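About Us

Reneo is a small sorting and reuse shop. We take in mixed household goods that people have stopped wanting to deal with: the contents of kitchen drawers, toy chests, garage shelves and moving boxes that were never unpacked. We sort them by hand and send each piece on to wherever it can still be used. What can't be used goes to recycling, and what can't be recycled goes in the trash.

The business was started by Lise Landry, who had spent 16 years clearing houses for estate sales. At the end of most jobs she was left with the small stuff. Furniture sold, books sold, tools mostly sold, and then there was a pile of cups, clips, loose toy bricks, tape measures and jar lids that went into a dumpster because no buyer wanted to go through it. She rented one room in January, put in a table, and began going through it herself.

We have a bigger space now, on the ground floor of the Verhoeven building, Suite 113. The work is much the same. Goods arrive in bags and cartons. They are weighed at the door and given a lot number, then tipped a little at a time into a bin on the sorting table. Small lots are easier to sort than big ones. A full bin hides things at the bottom, and sharp items can sit under soft ones.

Our bins are plain and they get hard use. The gray ones with two compartments have been with us longest. A lot goes in on one side and the other side is left clear until we need it. The divider between them slopes, and after enough lots have gone past it the surface scratches and wears through. We keep using a bin until it cracks. Spring clamps do a lot of jobs in this shop, and we buy them by the box.

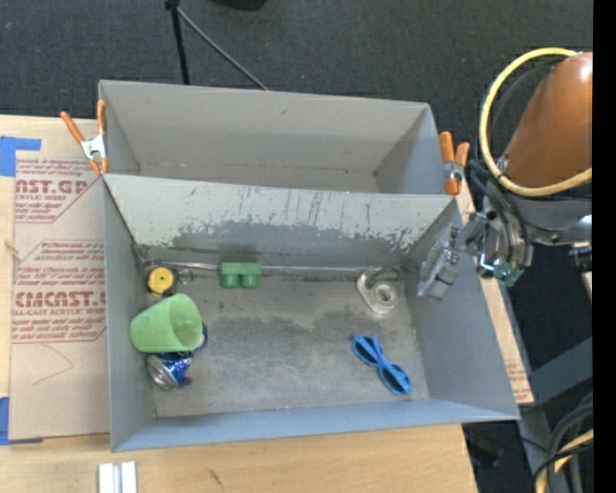 Do I have to sort my things before I bring them in?

Mixed bags are fine. Please empty any food and drink containers first and keep broken glass in a separate box marked on the outside.

Sorting is done by type first and by material second. Toy bricks and game pieces go into one tray, kitchen plastics into another, hand tools and measuring things into a third. Drink cans go straight to the metals barrel. Rings, washers and other small hardware go into a jar, and once a week somebody empties the jar and matches up what can be matched. Anything we can't identify goes on the shelf by the door. It stays there for 30 days, and customers are welcome to look it over and tell us what it is.

After sorting, usable items are wiped down and packed. Bricks and game pieces are bagged by weight and sold to classrooms and day care centers. Kitchen plastics are sold by the box, unmatched, at a flat price. Tools are tested one at a time. A tape measure has to pull out smoothly, lock and go back in. One that won't lock is taken apart for its spring and case.

We use a lot-tracking program called Satero, which prints a label for each lot and lets us tell a customer what became of it. If you want a report, ask for one at drop-off. It lists the weight of goods reused, recycled and thrown out. It does not list individual items, and we don't appraise anything. The last lot we closed before writing this page was number 2257.

Tatuvel is our second counter, at the back of the same building. It sells the boxed and bagged goods to the public. Prices are written on the bags and are the same for everyone. We do not hold items, and we do not ship.

We don't take paint, batteries, medicine, mattresses or anything that plugs into the wall. Your county waste office can tell you where those go. If something of that kind turns up in your lot, we will call and ask you to come get it. Personal papers and photographs are put in an envelope with the lot number and kept for you at the front desk.

Lise still runs the sorting table most mornings and trains everyone who works at it. New staff start on bricks and kitchen plastics and move to hardware once they know the trays. Gloves are worn at all times. The table is cleared at the end of every shift, so a lot that has been started is always finished the same day.

Drop-off is at the side entrance. Ring the bell and wait for someone to bring out the cart. If you have more than a carload, call ahead so we can make room by the scale.

Page last updated Sun 26 May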